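Chapter 4
Buying a Gripper Kit Without Regretting It

I bought my first gripper kit in December, late at night, from a web page with a very good video on it. You probably know how that went. The kit arrived with two fingers, a bag of screws and a single sheet of instructions, and it sat on my shelf until I gave the screws away.

So this chapter is about shopping. I know, you signed up for a course on robot handling and you want to get to the grasping. But most of you will spend somebody's money on this stuff within a year or two of finishing, and you'll do it from a product page. I'd like you to be able to read one. By the end of the chapter you should be able to take a seller's list of features, turn it into jobs you can try on a table, and write up what you found in a page that your boss will finish reading.

We'll work with one product all the way through, the Hillum hand-held kit from Gesteo. It's a two-finger gripper that you carry in your hand, with a camera on it, and you use it to show a task before any arm gets involved. The kit we had cost 1,376 dollars with the spare pads and 1,966 with the carrying case, the second set of mounts and a year of phone support. My colleague Nour Bataineh thinks the support is worth every cent. I think the case is too big. We've been arguing over this since the last edition and you're welcome to join in.

4.1 What the page says and what you need to know

Gesteo's page says the Hillum handles "everyday objects." That phrase turns up on nearly every kit I've looked at, and you can't test it. Which objects? Standing up or lying flat? Near other things or out in the open?

What I do with a phrase like that is swap it for a short list of awkward stuff. Flat things are my favorites. A gripper that picks up a mug all day long can be hopeless with a plate, since the pads have to come in at the rim and there's hardly any rim to come in at. Thick pads make it worse. The Hillum's standard pads are thick rectangular blocks, and when Fouad Jaber ran the first trials for this chapter he put flat items on the table before anything else.
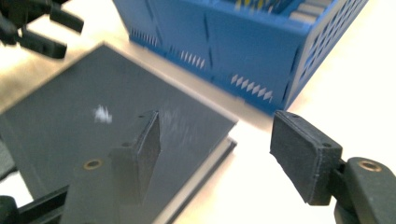
He also kept other objects close by on purpose, and I'd ask you to do the same. On a clear table you can swing in from any side you like. Put a basket behind your target and half of those approaches are gone, and now you learn something about how wide the fingers open and how much elbow room the mounts want. Sellers love a clear table – look at the product videos next time and see how much space there is around everything.

Color is another one that people skip. Dark pads over a dark object can be hard to tell apart in the recorded video, even for a person, and more so when the hand is moving. If the footage is what you're paying for, watch some of it before you sign. Obadia Muriithi, who taught this course before me, used to make students go through a full recording at normal speed with no pausing and mark every spot where they lost track of a fingertip. It's dull work and I still assign it (sorry).

4.2 Pads, mounts and the small print

Pads wear out. Gesteo rates theirs for 400 hours, and I have no idea what they were gripping when they came up with that. Ask! Ask what a replacement pair costs, whether one fits without changing the mount, and whether the screw goes into a metal insert or straight into plastic. I care about that last question more than the salesperson wants me to. You'll be swapping pads a lot, and screw holes in bare plastic get sloppy.

The rival kit, the Plurko, comes with thinner pads and costs less. Anahera Ellery reviewed it for us and liked it for paper and card, less so for anything heavy. We'll go through her notes in section 4.5, and you'll see that she and Fouad wrote theirs up in completely different ways. Hers are easier to use. His are funnier.

Before you go on

Pick a kit you could really buy, from any seller. Copy out three claims from its page, word for word. Next to each one, write a job you could do on a table in under ten minutes that would make you believe the claim or stop believing it. Keep the sheet, you'll need it for the scoring exercise in 4.3.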